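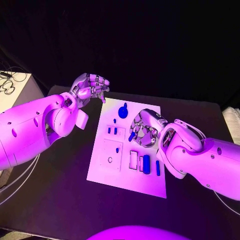

# 両腕セル 右手の把持抜けと指先接触　作業ギャラリー

ドリッドコムの実験室で1月に起きた不具合のまとめです。右手がペグを持ったまま制御から外れ、指先が盤面に当たりました。けが人はありません。指の外装に傷が付き、盤を一枚交換しました。

装置はゼケタンスの両腕セル、ハンドはラヴォワの多指タイプです。課題は、白い盤の上の青い部品を枠や穴の位置に合わせて置いていくもので、名前は「ゼスティコ盤」で通しています。書いたのはドロタ・アダムチク、確認はサメル・アワドです。

## 作業の内容

暗い色の天板の中央に白い盤を置き、左右から腕を入れます。盤には四角い枠や丸い印があり、青いペグ、ブロック、円柱、細い棒、つまみの付いた丸い部品を扱います。

左手は丸い部品のある奥側、右手は細いペグを受け持ちます。右手は掌を下に向け、指先だけで斜めのペグをつまむ姿勢が多くなります。指先から盤面までの余裕はほとんどありません。

左右の手が近づく動作は、この時点の手順には入れていませんでした。片方が動いている間、もう片方は指を軽く曲げて盤の上で待機します。

## 起きたこと

14時過ぎ、連続運転の28回目。右手がペグをつまんで持ち上げ、盤の手前へ移る途中で、右手首の角度の値が途切れました。途切れた時間は40ミリ秒です。

制御側は直前の値を使って動作を続けました。値が戻ったときには指令と実際の角度がずれていて、腕はそのずれを一度に詰めようとしました。手首が下向きに振れ、人差し指にあたる指の先が盤面に接触しました。

ペグは指の間から抜け、盤の外へ転がりました。操作卓にいたジェイド・ラシャンスが非常停止を押し、両腕とも止まっています。保護停止の表示が出たのは、非常停止のあとでした。

当日の運転は100回の予定でした。残りは中止しています。

## 停止後の状態

右腕は指先が盤に触れた姿勢のまま保持されていました。ブレーキは正常に効いています。アムリト・メルニクが腕を下から支え、ラシャンスが手動解除で少しずつ持ち上げました。

解除の手順書には、支える人の立ち位置が書いてありませんでした。メルニクは最初、前腕と天板の間に手を入れる位置に立っていて、途中で横に移っています。今回の件で一番危なかったのは、接触そのものよりこの場面だったと考えています。手順書はその日のうちに改めました。

左腕は待機姿勢のままで、異常なし。指の関節のピンにも緩みはありませんでした。

## 右腕のケーブル

右腕では、ケーブルを手首側の外側に巻いて通しています。外装には開口部があり、中の機構に近いところをケーブルが通ります。曲げ伸ばしのたびに、巻いた部分が開口部の縁に寄ることが分かりました。

被覆をはがして調べると、信号線の一本が縁に当たる位置で傷んでいました。完全には切れておらず、腕を伸ばした姿勢では導通します。手首を内側に深く曲げ、さらに少しひねると値が飛びます。ペグをつまむときの姿勢がちょうどこれに当たります。

左腕のケーブルも同じ日に外して確認しました。こちらには擦れた跡だけがあり、導通は正常でした。念のため、同じものに交換しています。

## 前兆があったかどうか

記録をさかのぼると、同じ日の午前中に、ごく短い値の飛びが6回残っていました。どれも制御の許容時間内だったため、警告にはなっていません。ファイルには書かれていましたが、運転中の画面には出ない設定でした。

ドワイト・グレワルは前の週に、右手の置き位置がときどき手前に寄ると作業ノートへ書いています。このときは盤の固定が甘いと判断して、盤の角を留め直しました。留め直したあとしばらくずれが減ったので、そこで調査を終えています。減った理由はよく分かりません。盤を動かしたことで右手の通り道がわずかに変わり、ひねりの浅い姿勢になっていた可能性はあります。

ノートの記述と値の飛びを突き合わせた人はいませんでした。二つは別の場所に保存されていて、見る担当も別でした。

## 再現試験

部品を盤から全部どけ、指先が天板に届かない高さまで動作を上げて再現を試しました。元のケーブルを付け直し、手首だけを問題の姿勢まで曲げます。速度は通常より落としました。

値の途切れはすぐに出ました。途切れる長さは一定せず、当日より短いものも長いものもあります。ケーブルを指で軽く押さえると出なくなり、離すとまた出ます。押さえる作業は電源を落とした状態で当て物を入れる方法に変え、動いている腕に手を近づける試験は行っていません。

新しいケーブルでは、同じ姿勢を繰り返しても途切れは出ませんでした。ただし傷みは使ううちに進むものなので、この結果だけで直ったとは扱っていません。

## 制御側の変更

- 関節の値が途切れたら、直前の値で続けずにその場で減速停止する。
- 値が戻っても自動では復帰しない。操作卓で姿勢を確認してから再開する。
- 許容時間内の短い飛びも運転画面に出す。同じ関節で繰り返した場合は、その回の終わりで止める。
- 指令と実角度の差が大きいときは、差を詰める速度に上限を設ける。

減速停止を入れたことで、運転が止まる回数は増えました。盤の準備をやり直す手間も増えています。グレワルからは、短い飛びで止めるのは厳しすぎるという意見が出ています。しばらくこのまま使い、止まった記録を見てから決めます。

もう一つ、止まったときにペグを持ち続けるか離すかでも意見が分かれました。持ったままだと、腕を手で動かすときに部品が指に噛み込むことがあります。離すと、ペグが盤の外へ落ちて探すことになります。今は持ったまま止める設定にし、腕を動かす前に操作卓から指だけを開くことにしました。

## 配線と外装の変更

ケーブルの巻き方を変え、開口部の縁から離れる側を通しました。縁には保護材を付けています。巻きの余りは前腕側で取り、手首を深く曲げても張らない長さにしました。

変更後に手首を端から端まで動かし、ケーブルが指の付け根に近づかないことも見ています。最初の案では余りが多すぎて、ペグを拾う姿勢のときに垂れたケーブルが盤の部品に触れました。立てたペグが倒れたので、この案はやめています。

保護材は仮のものです。ラヴォワの整備窓口に形状を送り、正式な部品にできるか問い合わせています。返事はまだ来ていません。

## 盤と指先

接触した盤には、細い枠の脇にへこみが残りました。枠の線にはかかっていませんが、円柱を立てると傾くため使えません。保管棚に移し、「接触品」の札を付けてあります。間違えて出さないでください。

右手の指先は、外装の角が削れました。関節の動きと力の値は交換前と変わらず、外装だけを替えています。替えたあと、細いペグが以前より滑るようになりました。新しい外装の表面がまだなじんでいないためと見て、つまむ力を少しだけ上げてあります。ほかの部品では力を変えていません。

転がったペグは装置の脇で見つかりました。曲がりはなく、そのまま使っています。

## 運転時の決まり（改訂後）

運転を始める前に、右腕のケーブルを目で確認する。手首を内側に曲げた姿勢で見ること。伸ばした姿勢では傷が隠れます。

腕を手で動かすときは二人で行う。支える人は前腕の横に立ち、腕と天板の間には手も顔も入れない。解除する人は、支える人の返事を聞いてからボタンを押す。

盤の留め直しをした日は、作業ノートに理由を書く。置き位置のずれが理由なら、その日の関節の記録も一緒に見る。見た人の名前を残してください。

部品を拾うときは、腕が止まっていても操作卓で停止を入れてから手を伸ばす。待機姿勢の手は、次の指令が来れば動きます。

## 残っている項目

- 保護材の正式品（メルニク）
- 左腕の配線を右腕と同じ通し方にする作業。今は交換しただけで、通し方は元のまま（グレワル）
- 短い飛びで停止する条件の見直し（アワド、グレワル）
- 保護停止の表示が非常停止より遅れた原因。記録の時刻合わせの問題か、実際に遅れたのかが分かっていない（ラシャンス）
- 作業ノートと関節の記録を同じ場所に置く（アダムチク）

保護停止の件が片付くまで、無人での連続運転は行いません。日中の運転では、操作卓に必ず一人付きます。変更があればこのページに追記します。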